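November — bench notes, small kitchen appliances

Started 9.20, kettle off, fan heater off, nothing else on that ring. Gavin MacAulay wants an answer on whether the dial microwave can stand in for the old Osunden when we warm wax and the gel packs. Maribel Giraldo says yes already. I'd like to see it written down before I believe it.

My trouble with it is the timer. It's a clockwork-style dial and I've never trusted one of those under two minutes. The usual advice is to turn it well past the mark and come back, and everybody repeats this as if it were settled. I tried it both ways this morning with a stopwatch next to me.

Set for 60 seconds, turned straight to the mark: bell at 58. Set again the same way: bell at 58. Turned past and brought back: 60 on the nose, once, then 58 again. So the trick gains two seconds on one go out of two. I wouldn't hang a procedure on that. I'd also point out that my idea of where the mark is depends on how I'm standing, and the print round the dial is so small and pale that I was guessing half the time. Maribel put a pencil tick on a strip of masking tape for the last run and I took it off again afterwards, as the tape was creeping.

Water test next. Same Herrera jug each time, 366 g of tap water, left to stand until it matched the room. Power dial all the way up, two minutes. Rise of 20 degrees. Emptied, cooled the jug, wiped the plate, did it over. Rise of 20 degrees again, and I'm suspicious of that too, given the thermometer only reads whole degrees and I was the one reading it. Gavin should do the third without looking at my figures.

Not done: any of the middle power settings. The Trimine leaflet claims they "hold a gentle heat". I expect they switch full power on and off like every other oven of this sort, which matters for wax and hardly at all for soup. Listen for the hum coming and going. If it's long on and long off, the wax will scorch at the rim whatever the dial says.

Door: opens with the round button at the bottom of the panel. There's no handle on it to pull, and people will still try to pull it. I'd rather we had one label there than three signs on the wall. The window is no use for watching wax. All I get is a field of grey dots with nothing behind it I can make out, so anyone who was planning to stand there and judge by eye can forget it. Short bursts, open, stir, look.

Cleaning: the front is plain and flush and wipes down in one go. The two knobs are where the wax will end up. Haven't tried whether they pull off and am not going to force them.

Camine sell a push-button model that would settle the timing question. Gavin thinks it's too dear for melting wax. He may be right, but let's do the sums after the middle settings, and before somebody throws the old one out.

To do
— third water run (Gavin, blind)
— middle power, listen and time the on/off
— small wax batch, two pots, stirred and unstirred
— larger print for the dials, in English. What I could make out looked to be partly Chinese and I can't read it at any size

Stopped 11.45. 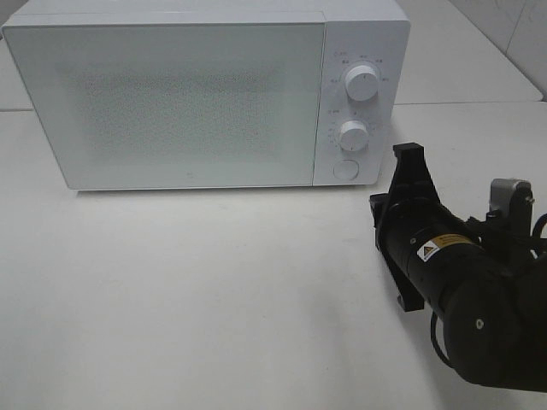
Microwave on the white top. Power dial above, timer below it, round button at the bottom.

Workshop notebook — corrections to Maribel Giraldo or Gavin MacAulay | Back to top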